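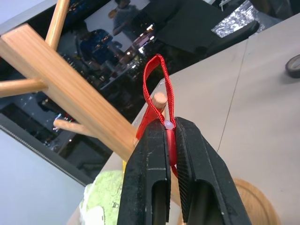
Search this site Go

Lost Property in the School Library of Clindthorpe
By Teodora Popescu
March 5, 2020

For our term project we wanted to know what happens with the things that students forget in the library. My partner Regula Brunner and I read the lost property book, which the library keeps since September. It has 251 entries. Only 68 of the things were given back to the owner.

Most of the entries are gloves, scarves and pencil cases. Small things are the most difficult – a hair ribbon or a key ring has no name on it, and the entry says only the color. Water bottles go back more often, as many students put a sticker on them.

We also gave a short survey to the students of the lower grades. Many did not know that the box stands behind the loan desk. Some thought that it is emptied every week, but the rule is 3 months.

We suggest a list on the notice board, with the date and the place where each thing was found. The librarian agreed to try it until the summer.

Contact | Copyright 2020 Clindthorpe School Projects | Back to top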